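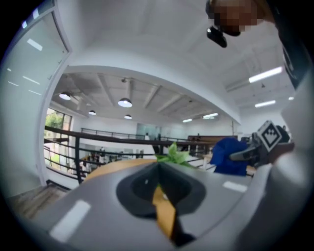

A round wooden table with a green plant near a railing.

Delegations from Noline and Dreltano will meet in Riedl in January to discuss border transit and the shared use of the Nevell crossing, the Noline foreign ministry said in a statement. The agenda also covers customs inspection, visa rules for seasonal workers and the return of detained fishing vessels.

The current transit agreement was signed for five years and expires in the spring. Under its terms, Dreltano may send 2,624 freight trucks a month through the crossing. Its transport ministry has asked for a higher limit and longer opening hours.
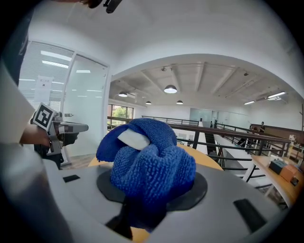 Noline has linked any increase to the marking of the remaining 107 kilometers of the border — a matter left open at the previous round. A joint technical group has submitted maps to both governments, but the two sides still differ on the line north of Nevell.

The talks will be held at deputy minister level and open at 10 a.m. A joint communique is expected after the closing session. Dreltano's foreign ministry confirmed its participation and gave no further details.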